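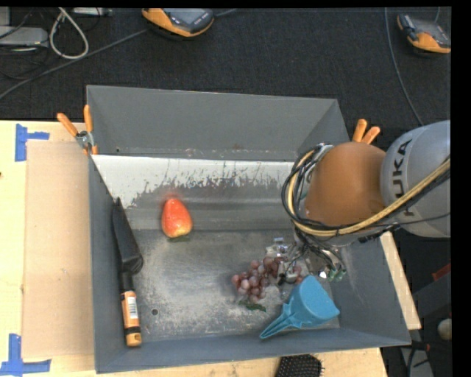 Gripper drops the grapes every time the cable goes tight

Posted by Papadopoulos, 17 October 2020

So I've got a KUKA arm picking stuff out of a metal bin, and since July it's had a fault I can't pin down. It closes fine on the left side. Reach for anything on the right and the gripper controller drops off the network, fingers go slack, and down goes the fruit. Then 2 seconds later it's back like nothing happened! I've swapped the power supply already. Any ideas before I take the whole wrist apart?

Pieter Hendriks
Sounds like a broken conductor in the cable bundle — had the exact same thing last year. Put the arm in manual at low speed, park it where it fails, hit the e-stop, then check continuity on each wire (mine had 4 bad ones, all right behind the connector). And please don't wiggle cables with the drives on. I did that once and got a bruised hand for it.

Stomum
could be the pickup pose too, mine did this at 3000 and a restart fixed it

Navham
3000 what? Anyway, I'm with Pieter. Give the loop more slack and clamp it further back while you're in there.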